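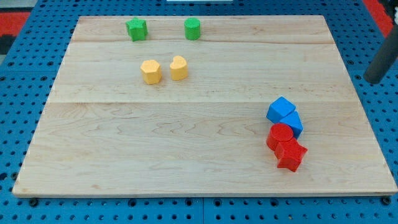 1 min read

Turneck Party Treats: a recipe data set

Released April 2019. Maintained by Rakiya Wike and Dorian Coste.

What's in it

611 recipes for kids' party sweets, pulled from home baking blogs, one row each. Columns are title, theme, servings, prep_minutes, bake_minutes, mold (yes/no) and notes. 164 rows have a birthday theme. The file is a plain CSV, UTF-8.

What to doubt

prep_minutes is whatever the blogger claimed. We don't believe most of it. Sinéad Madigan made 33 of the recipes in her own kitchen, and only 5 came in at or under the stated time. Her times are in madigan_minutes, blank for all other rows.

"Easy" in a title means nothing. We left the word in, but please don't train a difficulty score on it.

servings assumes very small slices. Cake pops are worse.

Allergy notes were copied as written and never checked. Don't use them to decide what a child can eat.

Known problems

Cups were converted to grams with the Hunley table, which seems too heavy on cocoa. Marshmallow weights are a guess. Some cookie recipes appear twice under different themes; Gaspard Mallet's dedupe script missed them.

Fixes go to Dorian. Include the row number.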